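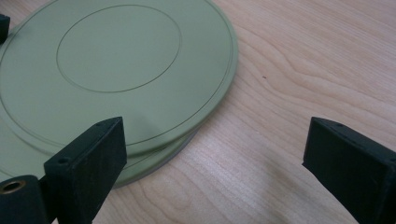 Section 3. Planning and Budgeting for a Two-Gripper Station

3.1 Scope
This section covers what to order before a Hullico hand-held gripper pair is set up at a table. Robot arms are ordered separately and are covered in Section 7.

3.2 Before you order
1. Measure the table. The top must leave room for two flat objects set apart, with free space for both grippers.
2. List the objects to be handled. Flat, low items such as round pads or stacked discs need finger tips that can get close to the table surface.
3. Order one spare set of fingers per gripper. Fingers are wear parts and are not covered by the base warranty.
4. Plan the cable path. Allow slack for each gripper cable to hang beside the operator without pulling on the hand.
5. Check the distance to the nearest wall outlet. Do not rely on a single extension cord for the whole station.

Note: Stands behind the table should have bases marked with hazard tape. Include the tape in the floor budget.

3.3 Cost lines
Gripper pair, Ornis supply: $800
Spare fingers, two sets: $421
Cables and strain relief: $504
Floor and hazard tape: $19

Caution: Prices exclude freight. Baumgartner ships stands and bases as separate freight items.

3.4 Checking the layout
1. Place two pads on the table, one near the front and one toward the rear.
2. Hold one gripper in each hand and reach for both pads.
3. If either cable goes tight, move the cable exit point before buying a longer cable.
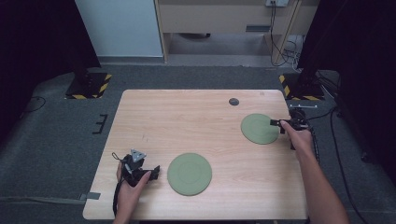 Brisham: We budgeted for the grippers and forgot the second run of cable. The pair sat in its box until April. I would put cables ahead of spare fingers on the order form, and get the outlet checked the same week.

Cable lead times differ by supplier. Confirm them in writing before the order is released.

3.5 Records
Keep the cost sheet with the station log. Enter any replacement fingers by part number and date of fitting.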